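Notebook, September, sim kitchen, afternoon

Picking up from the Handis comparison. Irena Sowa's result is that mixing simulated kitchen episodes into training gives a policy that puts things on the cutting board more reliably than real episodes alone. I said in the meeting that I didn't believe it yet. I still don't, but I should write down why, so I can be held to it.

What we have: 2331 simulated episodes in the mix, 277 real ones. The baseline is the same 277 real ones and nothing else. Both policies get 40 evaluation runs. Two seeds each. Two seeds is thin. I've seen the gap between two seeds of the same config come out bigger than the gap we're getting excited over, and that was on Werer, which is the easier task.

First worry is training length. The mixed run has far more data, and the config sets length in epochs, so it also took far more gradient steps. The baseline stopped when its epochs ran out. Could be the whole effect. Asked Irena, she says the baseline loss was flat by then. Loss being flat has never told us much about success rate on this rig or any other. Rerun the baseline with matched steps before anybody makes a slide.

Second worry is the scenes. I spent the first part of the afternoon going through start states from the sim set at the overhead view, the one the policy gets, letterboxed to square. They look good. I will admit they look better than I thought they would, the stone and the wood grain especially. Looking good to me is a poor test, though.
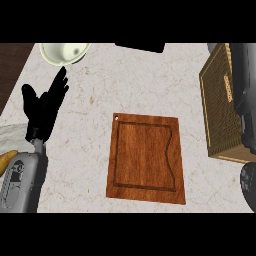
What bothers me is how little the layout changes from episode to episode. The Sadowski randomizer is supposed to jitter the pose of every loose object. I plotted board yaw for the whole sim set and it's a narrow spike a few degrees wide. Position is better, but still bunched toward the middle of the counter. If the evaluation resets also put the board near the middle, and they do, since we reset by eye to a tape mark, then a policy that has learned "go to the middle of the counter and open" would score fine. I'd like to see it with the board shoved well off to one side. My bet is that the sim advantage shrinks a lot. Writing that here so I can't pretend later I predicted something else.

Checked the randomizer config. The yaw range is in radians in one file and the loader treats it as degrees. So the spike is explained, and it's our bug, nothing deep. It does mean that every sim episode in the current mix was made with almost no rotation. Irena wants to keep the present numbers as a "low variation" condition and regenerate. Fine by me as long as the label goes on the plot and stays there.

Third, and smaller: the success check. In sim it's contact between object and board plus a height test. On the real setup it's a person pressing a key. Two different criteria under one column heading. I watched a handful of sim episodes marked successful and in one the object touched the board and then rolled away, and the check had already fired. Needs a hold time. I'd also like the real runs scored by somebody who doesn't know which policy is running. I scored half of the last batch myself, knowing, and I wanted the baseline to win, so throw mine out too.

Tried the Nenudness augmentation for an hour because it was sitting there. Colors shift, textures shift, geometry stays put. No opinion. It doesn't touch the layout problem and I don't want another knob in this until the matched run is back.

Irena came by at 4:30 and we argued. Her point, which is fair: the mixed policy recovers from missed grasps and the baseline mostly freezes, and neither step count nor board position obviously explains that. I don't have an answer. It could be that the sim demos contain retries, because the scripted planner retries on failure, and our human operators restart the episode when they fumble. In that case the useful ingredient is the retries and we could get it from real data for a day's work. Worth testing on its own.

To do:
baseline, matched steps, more seeds than two
fix yaw units, regenerate sim set, keep the old one tagged
off-center board evals, both policies
hold time in the sim success check, then rescore
blind scoring on real, Irena to shuffle the checkpoints
count how many sim demos contain a retry

Baseline rerun queued behind the Werer job. Disk on the render machine is nearly full again, old depth maps can go.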